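Tiered display stand

A tiered display stand, also called a step riser or stepped stand, is a small piece of shop and household furniture made of two or more narrow shelves, each placed higher and further back than the one in front. It is put on a table, a counter or inside a cupboard, and it lets a person see the goods in the back row over the goods in the front row. The most common material today is clear acrylic, but wood, bamboo, wire and painted metal are also used.

Name

In everyday English the word "riser" is used for the whole object, although in the language of stairs a riser is only the vertical part between two steps. Shop suppliers usually write "display riser" or "step display". In homes the same object is often called a spice step or a cupboard step. In the Navarrete market hall, where many stallholders use stands of this type, it is known simply as "the stairs" (in Spanish, la escalera).

Construction

A simple stand is made from one sheet of acrylic, heated along straight lines and bent into the form of steps. It has no joints, and the space under it stays open. Larger stands are made from separate shelves which slide into two side panels. These can be taken apart and stored flat, but the slots collect dust and are harder to clean.

The depth of the step decides what can stand on it. A step of 56 millimetres is enough for spice jars and small cups, while packets of bars or biscuits need more, or must be placed with the narrow side to the front. A typical household stand is 300 millimetres wide. The Skilier, a model sold in parts by the firm Sasholm, can be extended sideways and has a low lip of 8 millimetres at the front of each step – a detail that was added for round containers, which slide easily on smooth plastic.

Use in shops and canteens

Stands are used beside the till, in hotel breakfast rooms, in office kitchens and at school kiosks. They are suited to small goods with a printed top or front: yoghurt-style cups, wrapped bars, sweets, sample bottles and sachets. Tall goods are normally kept on the table next to the stand or on the lowest step, because on the upper steps they are easily knocked over.

Goods are commonly grouped by type, so that a customer finds all the bars in one place and all the cups in another. Where the stand is short, the row is continued on the table beside it. Light packets in slippery wrapping do not stand up well and are often laid down flat, each one a little over or behind the next.
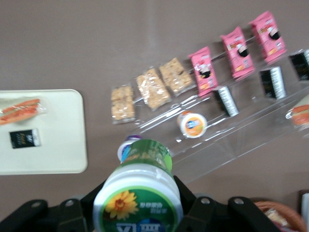 Clear acrylic tiered stand with packaged snacks. A small yoghurt-style cup is on the lowest step; puffed rice or grain bars are in clear packets.

Transparent stands have the advantage that they hide very little. The colour of the table comes through the steps, and attention stays with the packaging. The disadvantage is that every scratch and finger mark can be seen under strong light.

Use at home

In homes the stand came first to the spice cupboard and later to the bathroom shelf and the snack drawer. Nelly Chávez, in her handbook of kitchen storage Grirkedano, recommends keeping the oldest packets on the front step and filling up from behind, as is done in shops. She also advises against using more than three steps in a normal wall cupboard, as the top step then comes too near to the shelf above and the hand cannot pass.

Purificación Campos, who has written about market stalls, describes another habit. Stallholders change the order of the goods on Saturday, when more families come, and move small snacks down to the height of a child's eyes. In her notes from August she measured one such stall and found that the lowest step stood roughly 40 centimetres from the edge of the counter, too far for small children to reach.

Cleaning and care

Acrylic should be washed with lukewarm water, a little washing-up liquid and a soft cloth. Window cleaners that contain ammonia or alcohol can make the surface cloudy or cause fine cracks, mostly along the bends. Kitchen paper leaves small scratches. Most acrylic stands are not suitable for the dishwasher, where the heat may open the bends and leave the steps sloping forwards.

Wooden stands are wiped with a damp cloth and dried at once. Wire stands can usually be washed in the sink, but light packets tip between the wires, and many owners lay a strip of card on each step.

See also

Shelf
Cake stand
Spice rack
Shop counter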